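# Wositz household challenge: bathroom task, what is everyone doing?

**dekdale_robotics** wrote:

We're the student club at Dekdale, second year entering Wositz in the household stream. The kitchen task is in decent shape. The bathroom task is not. For anyone who hasn't read the rules this year, you get 8 minutes to put the toiletries back in the cabinet, wipe the counter around the basin and fold the cloth.

We have 74 teleoperated runs recorded and the policy still puts bottles down too close to the front of the shelf. Is that a data problem or a hand problem?

**torque_wrench27** wrote:

Data problem, nearly always. 74 is not many for a task with three parts. Our team had 257 runs before shelf placement settled down, and we split them by subtask. One long run with everything in it teaches the policy the average of everything.

**nirberg_second_year** wrote:

Disagree with the above. We did split ours and it made the handover between subtasks worse. The arm would finish the shelf part and then hover over the basin as if it had forgotten what it was there for. We went back to full runs and got better results with fewer of them.

Our practice bay at Nirberg has the mirrored cabinet over the vanity, toilet to the right, and we start with both hands open and low, one on each side of the vanity. Everyone on the roster has to begin from that pose or the run gets binned. 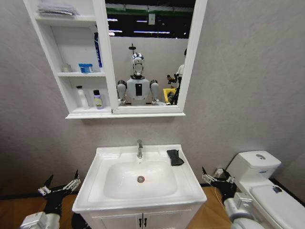
Does the start pose have to match between practice and competition?

It has to be close, within what your policy saw in training, so vary it a little on purpose once the basic runs are working.

Ours was too rigid in May and we paid for it at the scrimmage. The robot was parked a hand's width further left than usual and it missed the first reach completely.

**dekdale_robotics** wrote:

Okay, that might be part of our trouble. We park ours against tape on the floor and never move it. Did the mirror give you any grief?

**nirberg_second_year** wrote:

Some. The head camera gets the robot's own reflection in the mirror, plus whoever is standing behind it. We tried covering the mirror for a week and the policy fell over as soon as the cover came off. Now we leave it uncovered and let people stand wherever they like.

**torque_wrench27** wrote:

I'd still mask it. You don't want the colour of somebody's shirt ending up as a feature.

**nirberg_second_year** wrote:

Masking is fine if your head stays still. Ours doesn't, and the mask drifted. Your call.

**fothergill_parent_mentor** wrote:

I help with the Fothergill school team, so smaller budget and younger kids. Two practical things. Swap the bottles between runs, tall and short, and change which shelf they go on. And write down who was driving. We found one operator set everything down at the front edge because she couldn't judge the depth in the headset. Once we took her runs out, the placement improved by up to 27 millimetres.

**dekdale_robotics** wrote:

That sounds a lot like us. We have not been logging the operator. I can probably work it out from the roster for most of them.

**torque_wrench27** wrote:

Do that before you record any more. And check the wrist camera while you're at it — if it's come loose you'll see the same thing.

**dekdale_robotics** wrote:

Will do. Club night is Thursday, so I'll sort the runs by operator then and post the shelf distances for each.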